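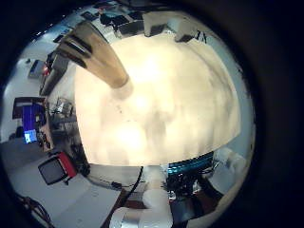 About Allenis

Allenis records examples for robots that learn by copying. A person steers the arm through a job, we save the run, and a customer's model trains on it. We have been at it for 6 years, and we still don't believe most of what gets said about this field.

More data is not always better data. We once handed over 600 runs of one task and got a worse result than with the 65 we had checked by hand -- so now we check them all. Runs go in the bin every week. Customers don't love paying for that.

Our shop in Kidivstead has 20 people, more cables than we'd like and no showroom. Plorden, our labeling tool, is built here too. It is slow and it is fussy about bad timestamps.

If you want a robot that does everything by October, please ask someone else. If you have one task and some patience, write to us.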